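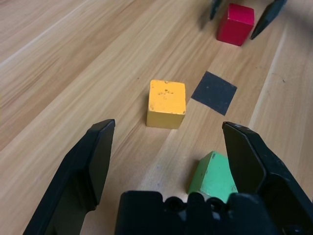

Santosh Pant
Community Reporter

There are few toys as plain as a wooden block, and few that people in Bendulby seem to have missed quite so much. The block sessions at the Lacson Street toy library are back this May after a long winter break, and I can tell you the tables were busy (and wonderfully noisy) from the moment the doors opened at 2 in the afternoon.

The library lends out more than 200 toys, from jigsaws to pull-along ducks, but it is the old painted cubes that families ask after first. The yellow ones have taken a good many knocks over the years, with dark specks and chips in the paint on top and scuffs along the edges, and Tanko Osagie, who runs the sessions, has no plans to send them off for a fresh coat.

"We did talk about repainting," he told me, while a very small girl handed him one block after another. "Then a dad came in and said he'd played with the same set when he was little, and he was so pleased to see them looking the way he remembered. So we sanded down anything rough and left the rest alone."

The wooden tables have had more attention over the break. They were cleaned and oiled, and the grain has come up lovely, all honey and pale brown, so it seems almost a shame to cover it with towers. Nobody under five appeared to share that worry!

Sessions are meant for children aged 4 and under, though older brothers and sisters are welcome to stay and build, and so are grandparents, several of whom needed very little persuading. Each one lasts 60 minutes, with juice and crackers at the end. Places are free, and families can put their names down at the front desk or simply turn up and see if there is room on the rug.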